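Search the help pages
Search
Draltitdale Handcraft Exchange

Storing unspun fleece through the summer without losing it to moths or felting

Posted 15 February 2026 by Tiziana Marras
4 replies hidden – 30 shares

I am responsible for the fiber cupboard of a spinning and weaving group in Preden. We hold several washed fleeces, a quantity of carded wool, and finished skeins dyed by members. Last August we found moth larvae in one bag of carded wool, and a second bag, which had been pressed down under other goods, had matted so badly that it could not be drafted. I would be grateful for advice on two matters: whether washed fleece should be kept in paper, cloth or plastic, and whether freezing is a dependable treatment for wool that may already carry eggs. The group would prefer not to use mothballs, as several members object to the smell.

Ginevra Russo

Washed fleece should be completely dry before it is put away. Wool can hold a good deal of moisture without feeling damp, and a fleece that seems dry on the outside may still be damp at the center. Allow extra days on a rack with air passing beneath it. Once dry, the fleece may be kept in a closely woven cotton bag, such as an old pillowcase, with the opening folded over twice and tied. Cotton lets the wool breathe, but it must be free of holes, and the seams should be inspected.

Plastic is acceptable for short periods in a dry room. It should not be used in an attic or a shed, where changes in temperature may cause moisture to collect inside the bag.
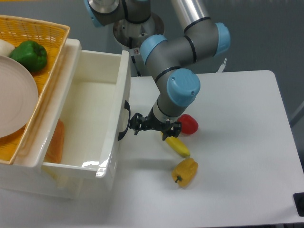

Tiziana Marras wrote back that the group's cupboard stands against an outside wall, and asked whether this ruled out plastic altogether. In my view it does, unless the cupboard can be moved. An outside wall is often colder than the rest of the room – a sheet of plastic against it will show this within a week.

With regard to freezing, seal the wool in a plastic bag, press out the air gently and leave it in a household freezer for two weeks. Let it return to room temperature before the bag is opened, and then freeze it a second time. Treated wool should be kept apart from the remaining stock until it has been checked again. Freezing offers no protection against moths that arrive later.

Carded wool should never be stacked. Roll it loosely and store it on the top shelf.

Was this reply useful? Yes / No

Monti

We use cedar blocks and have had no trouble. They must be sanded now and then or the scent fades. I cannot speak to freezing. Lavender did nothing for us.

Comments (2)
Share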